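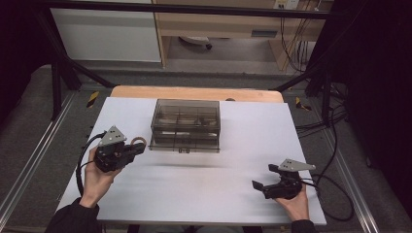 The Koltwood Knapped Glass Collection is a catalog of points, blades and flakes made from bottle glass and slab glass by present-day knappers. Release 7 holds 863 finished pieces and 61 that broke during work, with 1,089 records in total once the entries for raw material are included. Small points are kept in closed plastic boxes with internal dividers, like the smoky-gray one on the white tabletop, and each compartment has its own record number. Larger blades are wrapped and stored flat.

Contents
pieces.csv – one row per record, with length, width, thickness and weight
makers.csv – maker codes only; names are withheld
glossary.txt – terms for flaking methods, following the Gridow list

Measurements
Lengths are in millimeters and weights in grams. Pieces from the Trurau workshop were measured before final edge grinding, and their widths should not be compared directly with the others.

Known gaps
Glass color is missing for the Greco donation. Tool type was not recorded before release 4.

Use
The data may be reused for study and teaching with credit to the collection.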